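Wattimena Project: Frequently Asked Questions

Last updated 7 September 2021

What is Wattimena?

Wattimena is a research project on teaching robot arms to handle everyday objects from demonstrations given by hand. A person holds a gripper tool with a camera on it, does a small job such as picking up a cup or moving a mouse, and the recording is used to train a control policy. No robot is needed while the demonstrations are collected. The work is done by a small group at Zitasberg, and the project lead is Yavuz Tatlı.

Why collect demonstrations without the robot?

Mostly speed, and access to ordinary rooms. Our arm is bolted to a bench in the Zitasberg lab and can't easily be moved. The hand tool fits in a bag. A policy trained only on the bench did poorly as soon as the background changed, so we wanted desks, kitchens and shelves that had not been set up for us.

What does the camera see?

A very wide view that takes in both fingers, the work surface and much of the room. We don't crop it before training. The background helps the software work out how the tool is moving, and objects off to the side stay visible while the hand approaches its target.
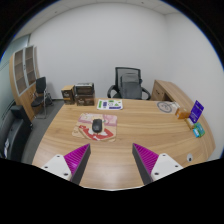
Desk task: fingers open, mouse on its pad.

Do you straighten the curved view first?

No. We tried it in May. Straightening stretched the outer parts of the view so much that we had to throw a good deal of it away, and the policy got worse at finding objects that started near the side. The network now gets the round view as recorded, scaled down.

How is a demonstration recorded?

The operator starts with the fingers open and the target in view, moves in, closes on the object, carries out the task and lets go. Each recording is one attempt at one task. If the operator drops the object and picks it up again, we keep the recording but tag it as a recovery. Recoveries go into a separate list and can be switched on or off at training time.

How many demonstrations are in the current set?

There are 362, covering 15 tasks. They were collected by 8 operators. The split is uneven, and desk tasks are the largest group. The counts for each task are in the readme that comes with the data.

Why is a computer mouse one of the objects?

It is smooth and rounded on top, so a grip from above tends to slide. The usable surfaces are the two sides, which means the fingers have to line up with the long axis before they close. A policy that only learns "go to the middle of the object" fails on it quickly. The mouse task is also easy for other groups to repeat.

What do you mean by a good grasp?

For the mouse task we ask for one finger along each side, with the body of the mouse roughly centered between them. The label is given by a person reviewing the recording.
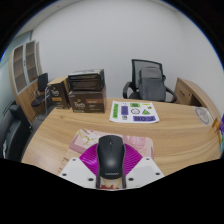

We also mark the point in time where the fingers stop closing. The policy tends to be least certain there, and knowing the exact moment lets us compare it with the demonstration. Two people mark each recording separately, and if they disagree by too much the recording is looked at again.

Does the policy transfer to a real arm?

Partly. On the Zitasberg arm, fitted with the same fingers, the mouse task works well when the mouse starts with its long axis pointing away from the robot. When it starts sideways, the arm often reaches the right place with the wrist at the wrong angle. We think this comes from the data, where sideways starts are rare. More of them are being collected now.

Is the Jukovetti method the same thing?

No. Jukovetti is our name for the step that recovers the path of the hand tool from the video. Wattimena uses it, but it can be run without the rest. If it loses track for longer than 2 seconds, the recording is rejected.

Where does it lose track?

Blank walls are the usual cause, along with fast wrist turns. Glass can be a problem too, when reflections move across it. A desk with printed boxes or papers on it normally tracks well.

Can I use my own gripper?

You can, but expect to collect new data. The fingers are visible throughout every recording and the policy relies on them. A gripper with a different shape or color gave us poor results without retraining.

Where can I get the data and code?

Both are on the Wullemden server. Access is by request, using the form on the contact page. Please say which tasks you need, as the full set is a large download. Requests for the recovery recordings should be made on the same form.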